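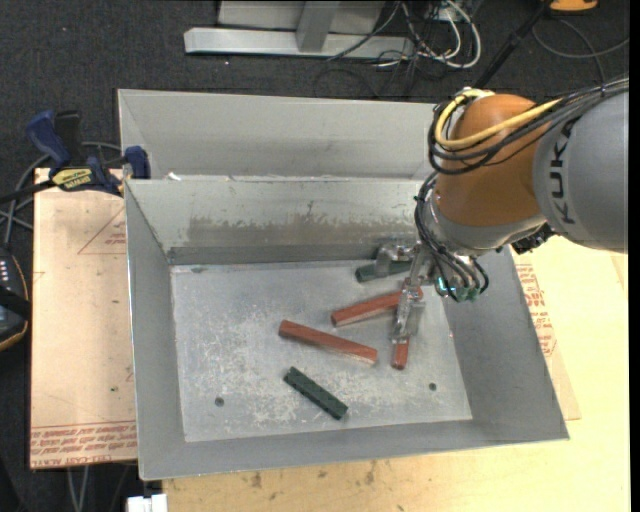 Vallow Regional Airport is recruiting 20 ramp and baggage agents ahead of the new Clistanon service, which begins in March. Agents load and unload aircraft, sort transfer bags and place small loose items in gray metal bins for screening. Shifts last 10 hours – nights and weekends included. Applicants must be able to lift heavy bags and pass a background check. Apply in person at the Pliment office, Room 402, by Friday.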